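Teaching a Tube Transfer Task by Hand Guiding and Remote Control
Project report, Simmont Robotics Lab
Jucélia Vasconcelos, Slamet Wijaya
Supervisor: Ghassan Tarawneh
Last updated: June 15, 2026

1. Task

The arm moves capped sample tubes from one rack to another. Both racks have small holes, so the fingers must come down close to vertical and open without touching the neighboring tubes. We wanted to know which way of showing the task gives better training data: pushing the arm by hand (hand guiding) or driving it with a handheld controller (remote control).

2. Method

Two operators recorded 40 demonstrations each, half in each mode. Joint angles, gripper width and camera images were logged for every run. Runs were started and stopped by the operator from the keyboard. A run was kept if the tube was fully seated in the target hole when the gripper opened.

The table is covered with a green cloth to give the cameras a plain background. Rack positions were changed between runs, including small rotations, so that the policy could not learn one fixed path.

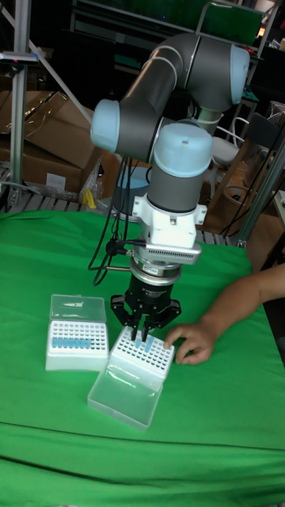

Rotated racks were harder in both modes. With hand guiding, operators tended to twist the wrist while lowering it, and the fingers arrived off center. With remote control the descent was straighter but slower, and most of the added time was spent in the last part of the approach. We reduced the controller gain near the rack after the first session.

3. Results

Of the 80 recorded runs, 18 were rejected. Hand guiding accounted for 8 of these and remote control for the other 10. The hand-guided images often include the operator's arms, which are absent when the policy runs alone. We masked these regions before training but did not test the effect separately.

4. Open points

Contact force was not logged. A wrist force sensor is planned for September.

Related reports
Gripper Calibration on the Tisen Cell
Camera Placement for Small Parts, W. Urrego

Contact: Simmont Robotics Lab, Room 1032
Back to top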